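Tulstead Gaming Lab
Home | Bench Notes | Firmware | Field Returns | Contact
Search notes... Go

Ticket-in meter mismatch, asset 1270
Monday, bench 2
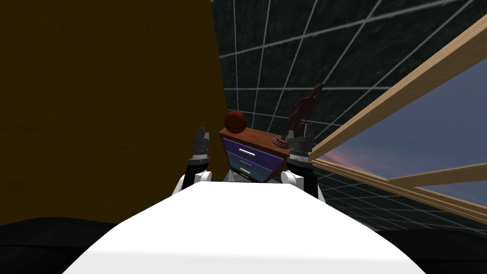 Bríd Brennan wrote back before nine to say the casino floor has already ruled out the ticket stock. Same batch in the whole bank, no other asset off, and the mismatch stayed with the machine when they swapped the printer last week. She also wants it noted that the slot audit people will not sign the month with an open variance, however small, so a write-off is not an option.

Starting point: asset 1270, Drendum upright, Gralis validator, reporting to the Kavanagh host. Cabinet ticket-in meter reads $5 higher than the host for the April period. Drop and bill meters agree. Ticket-out agrees. Only ticket-in is off.

Pulled the cabinet event log and the host log and lined them up by time. The clocks differ by a few seconds and drift, so I matched on validation number where there was one. 44 redemptions in the window I looked at. All but one match on both sides. The odd one is a $5 ticket: stacked and credited by the cabinet, shown on the host as pending and then expired back to unredeemed. In principle that ticket could be honored twice. It's in the cash box, so it won't be, but the liability report still carries it.

Cabinet log has event 1004 (host link lost) right after the authorize message and before the final acknowledgment. Link is back inside the same minute. After that the cabinet should resend the redemption complete message until the host takes it. I see one resend, then nothing.

Reproduced it on the bench after lunch. Setup:

- spare Drendum board, same game and platform version as the floor
- Gralis validator, floor firmware
- Kavanagh host simulator, logging at full detail
- inline switch on the serial pair to break the link by hand

Dropping the link before the authorize gives a clean reject, ticket returned. Dropping it well after stacking is also clean: the board resends and the host closes the record. The bad case needs the link to go while the validator is still moving the ticket to the stacker. Hard to hit by hand. Rizwan rigged a relay to the stacker motor signal and it fails most tries now.

What I think happens: the board queues the complete message when the stacker reports done. If the link is down at that point it sends once on recovery, and the host answers with a busy status while it rebuilds its own session. The board treats busy as an acknowledgment and clears the queue. Not proven. The trace shows the busy reply and the queue going empty straight after, which fits, but I can't see inside the board.

Tried and no change:

- longer poll interval
- older validator firmware
- clearing the board's nonvolatile memory before the run

Tried and some change: delaying the host's first poll after recovery. The failure goes away when the simulator is ready before the board sends. That would be a workaround on the Kavanagh side and it would have to go through regulatory approval like anything else that touches the host. Abimbola's view is that the board is at fault and the fix belongs there. I agree, though the host spec is vague on what busy means at this point in the exchange and Drendum will say so.

Side item -- the cabinet meter is right and the host is wrong. The first email in the thread had it the other way round. Patron was paid correctly. Told Bríd so she can correct the variance form.

To do:
- send traces to Drendum, both good and bad runs, with the relay timing
- ask Kavanagh for the wording on busy status
- Ita to check other assets for a 1004 within a redemption, same platform version
- manual adjustment on the host for the one ticket, Bríd's side, needs two signatures
- leave the relay rig wired, label it

Board and validator are powered down. Simulator logs are on the shared drive under the asset number.

Recent notes
Hopper jam after door-open, Drendum slant top
Gralis validator: rejects on worn twenties
Progressive display lagging the controller
Printer low-paper sensor adjustment
Seal log, how to fill it in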